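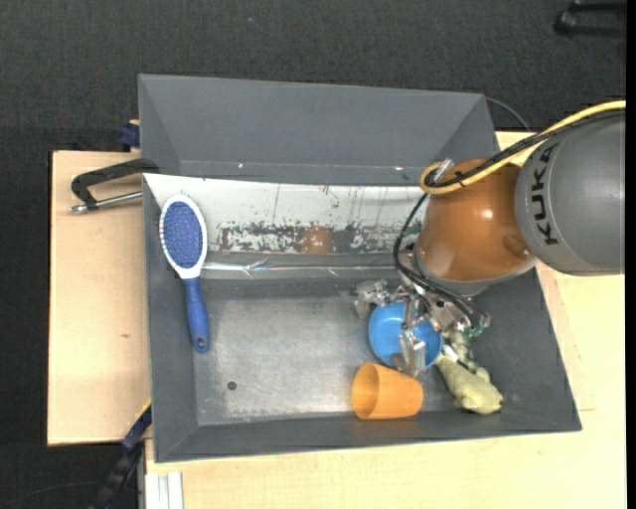
The bin on the work table, with the brush and the blue one still in it.

I bought this metal bin at the Brerkorley surplus sale for 11 dollars, and it has been the best thing I own for cleaning out a bathroom closet. It is big, dark gray, and heavy enough that I don't like to carry it far. The sides slope in, so small things slide down to the bottom and stay where I can find them. At one time the inside of the far wall was painted white. The paint is pretty scratched up now and there is a brownish patch in the middle of the worn part. I thought about sanding and repainting it, and then I put a hairbrush in it and forgot about the paint.

My method is simple. Everything from the closet goes through the bin, a few things at a time. I don't pull out the whole shelf at once anymore. I did that in December and ended up with 57 things on the bedroom floor at ten at night, and most of them went right back where they came from.

The hairbrush is staying. It has a glossy blue handle with a hole in the end for hanging, and I have wanted to hang it up for a long time. There is a hook inside the closet door that came with a Sostis shelf kit, and it has never had anything on it. To clean a brush like this I pull out the hair with the tail of a comb, then swish the bristles in warm water with a little shampoo. I don't soak it. The last one I soaked had water trapped behind the pad and it never smelled right again. Shake it out and dry it on a towel with the bristles down.

The bright blue one is going to the sink shelf for hair ties and bobby pins. I had been keeping those in a Lorente tin with a lid, but I never put the lid back on, so I may as well use something open.

The closet has 3 shelves. The top one is for towels and nothing else. The middle one gets what we use every day. The bottom one has the cleaning supplies and the big pack of Eltotex cloths, which was 80 to a box and will last me until I move.

I still have the drawer under the sink to go through. It sticks on the left side, and I want to rub some candle wax on the runner before I load it up again. The bin can stay on the table until that is finished.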